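Hand-held grippers or remote arm for teaching bagging jobs?
Posted in Teaching by Demonstration, March
By Genalyn Rivera

Hello all, and apologies in advance for the length, I do go on. We've been teaching our two-armed bench robot (we call it Eka, after the first one, which we also called Eka) to pick up small packed bags and put them in a tray. Up to now we've done it all by remote control, with one of us sat at the leader arms and the follower copying every move. It's lovely to watch but goodness it's slow. A good afternoon gets me 13 clean runs before my shoulders give up, and I was hoping for 3,000 by the summer, so you can see the trouble.

My colleague would like us to switch to hand-held grippers, where you simply do the job yourself with one in each hand and let the recordings do the teaching. Has anyone here made that change and been glad of it? Or sorry?

---
nistska_bench wrote:

Glad of it, on the whole! We went over last year and I'd never willingly go back for anything soft. With the remote arms I was always half a beat behind the bag, and you can't feel it slipping, so you squeeze harder and harder and the robot learns to squeeze as well. With the things in your own hands you get some of that feeling back through the handles. We've 992 runs of one bagging job and most of those were done by two people over a fortnight, with plenty of tea.

---
Győző Barta wrote:

I'm going to disagree a little, in a friendly way. Hand-held is quick, yes, but your wrist is far cleverer than your robot's wrist. I recorded a whole set with my elbows tucked in and my hands turning every which way, and when we came to play it back the arm could not reach half of those poses. All that speed went in the bin. With remote control the robot is in the loop from the start, so if it can't do a thing, you find out there and then.

---
nistska_bench wrote:

That's fair, Győző, but it's a matter of habit, surely? We stuck tape on the floor where the robot's base would be and stood there, and we kept our hands slower than felt natural. I won't pretend we threw nothing away.

---
Győző Barta wrote:

Tape helps. I still say a beginner should do a week on the remote arms first, so that they know in their bones what the robot can't do. After that, by all means pick up the grippers.

---
wiriya_learner wrote:

Can I ask a daft one in the middle of all this? When you're using both hands, do you tell people which hand goes first, or do you let them do it however they like? Our lot at Wiriya all do it differently and I can't decide if that's good variety or just a muddle.

---
nistska_bench wrote:

Not daft at all. We let people vary where the bag starts but never which hand leads. When we mixed the two, our robot would dither between them, both arms creeping forward and then backing off like two people in a doorway.

---
Genalyn Rivera wrote:

Thank you, all of you, this is so useful. I think I'll do as Győző says with the new starters and let the old hands get on with the grippers.

---
Comments (2)

istutgate_mo: Lovely thread. Genalyn, do come back and tell us how the reach problem goes, as we're about to start the same thing with jars.

slowhands: The order of the hands matters more than people think, and for see-through bags I'd settle it before recording anything. My own rule is that one gripper takes hold and stays put while the other waits with its fingers open until the hold is good. You want it in the sort of place the left one is, close by the top of the bag, with the black one pinching lower down. If the waiting hand wanders off, the robot learns to wander too, and then you're fishing about for a shiny crinkled edge that its cameras can hardly make out against a white table. We put a dark cloth down for half of ours and I'm still not sure whether it helped, so if anybody has tried it both ways I'd be very pleased to hear.
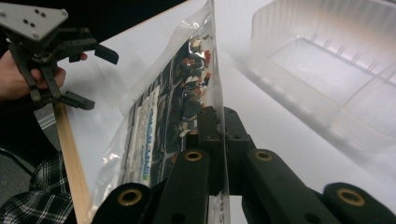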